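How to Paint Crisp Stripes on a Wall

Striped walls make me happy every time I walk into a room that has them. I painted my first set in a hallway barely wide enough for the ladder, and I've been talking friends into it ever since. You can do this in a weekend with ordinary latex paint, a level and some patience with tape!

What you need

Two colors of wall paint (or one color in two sheens, which looks gorgeous in the evening)
Painter's tape
A long level and a sharp pencil
A small foam roller and an angled brush
A damp rag
220-grit sandpaper if your wall has old drips

Step 1. Plan the widths

Measure the wall and divide it by the stripe width you have in mind. If you get an odd leftover, change the width a little until it comes out even. My friend Lucienne Besson had a wall 200 inches long and wanted wide stripes, so she went with 25 stripes at 8 inches each, and it landed perfectly in both corners. For a small bathroom I like something narrower, four or five inches.

Sketch it on paper first and color it in. I know, it feels like kindergarten, but I've changed my mind at this stage more than once and it cost me nothing.

Step 2. Paint the base coat

Use the lighter color over the whole wall, two coats. Then leave it alone overnight, longer if the weather is muggy. Tape pulled off soft paint takes the paint with it, and then you're patching.

Step 3. Mark and tape

Make a light pencil tick at each stripe edge, at the top, middle and bottom of the wall. Join them with the level. Don't measure down from the ceiling and trust it, especially in an old house. Mine is off by nearly an inch from one side to the other.
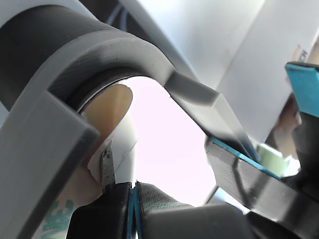
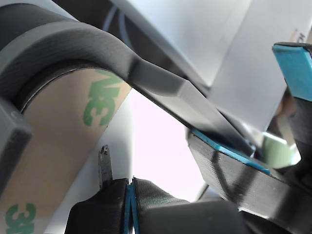 Tape goes on the outside of each stripe you're going to paint dark, so the stripes in between will look too skinny for now. Put a little X of tape on every stripe that stays light. Rocío Bautista skipped the X's in her daughter's room and rolled navy blue straight across the wrong one!

Pull off a couple of feet at a time, lay it along the line without stretching it, and run a plastic putty knife down the edge.

Step 4. Seal the edge

My favorite trick of all. Brush a thin coat of the base color along the tape edge and let it dry. Any paint that sneaks under will be the color that's already there, and it blocks the way for the dark color. Please try it, the lines come out so sharp.

Step 5. Roll the stripes

Two thin coats with the foam roller, working from the tape toward the middle of the stripe. Thick coats leave a ridge you can feel with your fingernail.

Step 6. Pull the tape

Do it while the last coat is still a bit tacky. Fold the tape back on itself at a 45-degree angle and go slowly. If a bit of paint starts to lift, stop and score the edge with a craft knife. Touch up small wobbles the next day with an artist's brush, and wait a few weeks before you scrub the wall or hang anything sticky on it.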